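Relabeling the pick faces: what changed in March

The new location labels went up in the Viltosden building over the course of March, and the old ones have now been retired in the stock system. This item covers how the numbering works, what happens to the old codes, and a few matters left open from the changeover.

The previous scheme dated from when Viltosden held a single product family. Each shelf position got the next free number when it was added, so position 412 could sit beside position 87 and across the aisle from 1530. People who had worked in the building for years knew where everything was. New starters did not, and the error log showed it. Most wrong-item returns traced back to a pick from the correct bay and the wrong shelf, or the correct shelf one bay over.

The new codes have four parts: aisle, bay, level and slot. Aisles are letters, starting with A at the dock side. Bays are two digits and run upward from the front cross-aisle, with odd numbers on the left and even numbers on the right as you walk away from the dock. Levels are one digit and count from the floor. Slots are a single letter from left to right. A code such as C-14-2-B is therefore aisle C, right-hand side, seventh bay back, second level, second slot.

The letters I and O are not used for aisles or slots. They were too easily read as one and zero on the handheld screens. For the same reason the zero on the printed labels has a slash through it.

Each label carries the code in large type and a barcode beneath it. The barcode holds the code plus a check character, which is not printed. Keying a location by hand is still possible, but the handheld will then ask for the last two digits of the item number before it accepts the pick. This adds a few seconds. Mitra Tabrizi, who set up the check, asked that people scan whenever the label is readable and report the ones that are not.

Labels for levels 1 and 2 are on the beam directly below the slot. Levels 3 and up are grouped on a vertical strip at eye height on the left upright, with one color per level. The colors are the same in every aisle: white for 3, yellow for 4, green for 5 and blue for 6. An arrow on each strip label points up. Labels on the floor positions in aisle A hang from the beam above and have an arrow pointing down.

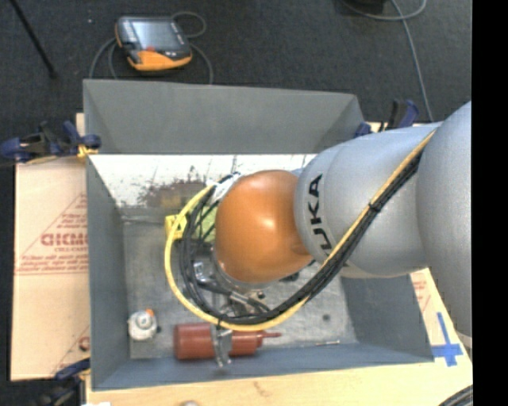
Label stock was the subject of a short trial before the main order. Two materials were compared, a coated paper from Tagle and a polyester film from Keramar. Both scanned without trouble when new. The paper labels began to lift at the corners on the lower beams, where the carts brush past, and cleaning fluid made the print smear. The film held up on both counts and was chosen for all fixed positions. The paper remains in use for temporary overflow locations, where a label is expected to last a few weeks at most. Overflow codes begin with X and should never appear in a standing replenishment order. If you see one there, send it to the stock desk.

Beams were wiped with alcohol and left to dry before the film went on. The adhesive takes a day to reach full strength, and a label moved during that time should be thrown away and reprinted. Reused labels account for most of the ones that have come loose so far.

The old position numbers have been kept in the system as a read-only reference. Searching for an old number on the handheld brings up the new code with the word MOVED in front of it. It will not allow a pick or a put-away against the old number. The reference table will be kept until the next full stock count and then archived. Khalil Nimri has a printed copy at the stock desk for anyone working from older paperwork, including supplier forms that quote our locations.

Item placement was left alone wherever possible. The exception is the run of small parts formerly split between the back of the building and the mezzanine, which has been brought together in aisle F. The Culonitz fittings are the largest group in that run. They are now in item number order from the front, with the heavier sizes on levels 1 and 2. Slot sizes in aisle F were set from last year's pick quantities, and some will prove too small. Please report slots that need topping up more than once a shift. The maximum quantity can be changed at the stock desk, but a change in slot width means moving the dividers and issuing new labels for the whole shelf.

Pick lists are now sorted by the new code. The route goes up one aisle and down the next, taking both sides of the aisle together. Under the old numbering the list was in numerical order, which bore little relation to walking distance. Femke Van Acker is comparing route lengths from before and after the change. Orders with fewer than 6 lines are left out of that comparison because they were usually picked from memory anyway.

Three points are still open. Aisle H has labels on one side only, as the second side is waiting for replacement uprights. Goods for those bays stay in overflow. The barcodes on the level 5 strips are hard to read under the lights at the far end of aisle D, and a matte version has been ordered. Finally, the returns bench has no location code of its own, so returned items show as "in transit" until they are put away. A code will be added with the next system update.

Reports of missing, damaged or doubtful labels go to Cường Đỗ. Give the code of the nearest readable label and the side of the aisle. Replacements are printed once a day at 2 p.m., and requests received after that are held over to the following working day.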